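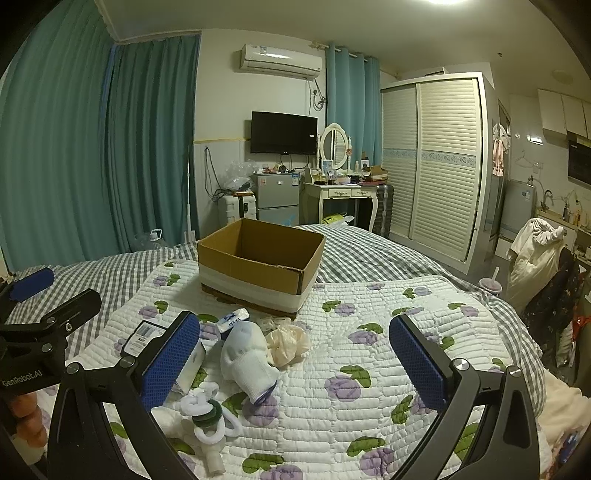 Small household goods and an open cardboard box on a bed, with the two fingers of a hand-held gripper in front.

Jesport is a contract packing and returns company with its main hall in Jallitz. It receives goods that customers send back to online shops, checks them, and packs them again for sale. The company is often mentioned in regional studies of automation at work, because it brought robots into its hall step by step and kept a written record of how the duties of the staff changed.

History

The company began as a returns counter for one clothing shop and later took over the work of several others. For many years all sorting was done by hand at long tables. A worker opened the parcel, identified each article, looked for damage, and placed it into one of several boxes. The first machine was a conveyor belt with a label reader. It removed most of the walking, but the sorting itself stayed manual.

In September the company installed the Cunano system, a group of robot arms with two-finger grippers. The arms were placed first on the line for cartons and hard packets, which are easy to hold. Soft and mixed goods, such as socks, thin bags and hair ties, remained at the hand tables for a longer time. They change shape when they are lifted, and they often arrive tangled with other articles.

Work at the hall

The hall handles 1156 parcels in a usual shift. The robot line takes the articles from the tray and puts them into boxes, and the staff deal with everything the arms leave behind. An article is left when the system cannot find its label or fails to close on it after 2 attempts. The worker at the end of the line then decides by eye and hand, as before.

The hand tables are now used for soft goods, opened packages and sets with missing parts. Workers at these tables rotate to the robot line every 50 minutes. This rule was asked for by the staff, who found that watching the arms for a full shift was more tiring than sorting.

Effects on the staff

The number of sorting positions became smaller by 20 after the Cunano system was installed. Most of the people concerned moved to other tasks in the same hall, mainly inspection and line supervision, and the rest left when their contracts ended. A new position, called line tutor, was created. The tutor collects difficult articles, shows how a person would grasp them, and reports which ones should go back to the hand tables.

The opinions of the workers are mixed. Back and shoulder complaints became less frequent among those who had lifted boxes. On the other hand, several workers said that the pace is now set by the machine, and that there is less talk between the tables than in the past. Aurelia Mihăilă, a former sorter who became the first line tutor, described the change in a staff newsletter: "My hands knew the work, but I had never needed to explain it. Now the explaining is the work."

Pay for the tutor position was agreed separately, after a dispute about whether it should count as technical work. The agreement with the staff representatives took effect on Mon 21 February.

Other sites

A smaller hall in Căpraru does the same kind of work without robot arms. It receives mostly soft goods and acts as a reserve when the line in Jallitz is stopped for maintenance. New line tutors spend their first weeks there at the hand tables.

See also
Order picking
Returns management
Robot gripper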